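# Sorting Out the Old Towers at Eltetti

Eltetti takes in retired office computers, strips them to the board, and puts the usable ones back together for the Wirnmont learning centers. The lead technician on the memory bench agreed to talk in May, between batches. The current batch is 254 desktop towers, all from one office lease, and most of the conversation was about layout, order of work, and memory.

The towers are opened lying down, side panel off. "Flat is the only way I'll do it," the technician said. "If the case stands up, you are pushing a module sideways into a slot and the whole case wants to slide. Lying down, the push goes straight into the table."

The table is slatted aluminum. Screws can drop into the grooves, so fasteners go in a lidded tin on a side shelf. The bench rule is that the tin is labeled with the same ticket as the case, and that no tin is opened while another is open.

Inspection of the interior comes first, before a hand goes in. The technician looks for swollen capacitors, bent pins, and cables that have been pulled across the memory slots. On these Dell boards the slots run beside the processor, and the drive cage is close by on the other side, so there isn't much room for loose wiring.

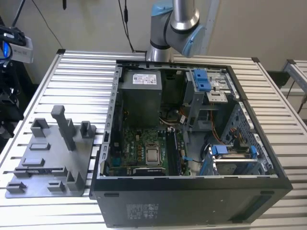 Dokeda, which handles the second line of the same contract, does it in a different order, and its shift lead said by phone that pulling the power supply before anything else saves time on every case. The Eltetti technician has tried that. "It gives you more light in the corner. It also means unplugging the main connector, and on an old board I would like to do that once, at the end, if I do it at all."

The drive hardware is left in place until memory is done. Latches and brackets on this type of case are blue plastic, and the technician treats blue as the maker's mark for anything meant to be moved by hand. Old plastic gets brittle. A latch that resists is worked a little at a time from both ends.

Bare processors get a separate check. With the cooler off, the heat spreader is wiped clean of old paste and looked at under a lamp for scratches and residue at the edges. The retention frame stays closed throughout. "People open it to have a look. There is nothing to see, and now the pins are exposed."

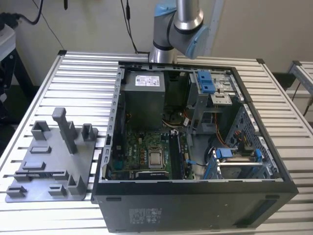 ## Seating memory

Every case in the batch gets 2 modules. The technician described the procedure without much prompting.

"Hold it by the short ends or the top edge. Keep off the contacts. Find the notch, find the key in the slot, and line those up before you get anywhere near pushing. If you are using force to find the position, you are in the wrong position."

Failed memory tests are logged, and the module is reseated before it is called bad. In the last log, 20 cases failed the first test and passed after reseating. The technician puts most of that down to dust in the slot.
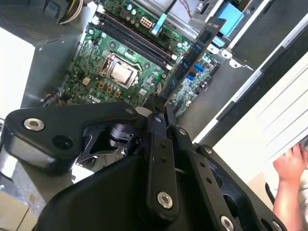 ## Fixtures and small parts

The bench uses printed plates with pockets and slots. Agyeman drew up the current set, and the files are revised whenever a part turns out to fit badly.

Wall thickness was the first problem. Thin walls around a square pocket flexed, and parts leaned. The later versions have a heavier rim, and the long bar near the bottom was given thicker tabs at its ends. 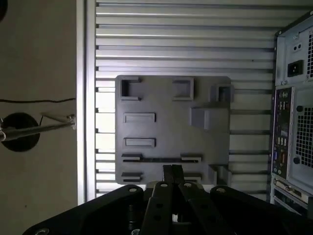 Color was settled on gray, matte, after a glossy version threw reflections from the overhead lamps. The technician would still like deeper slots. "Deep enough that a part stands by itself when you let go. Shallow slots are fine until somebody leans on the table."

Agyeman has a revision of the plate in draft. It will be tried on the next batch, along with a narrower lid for the screw tins.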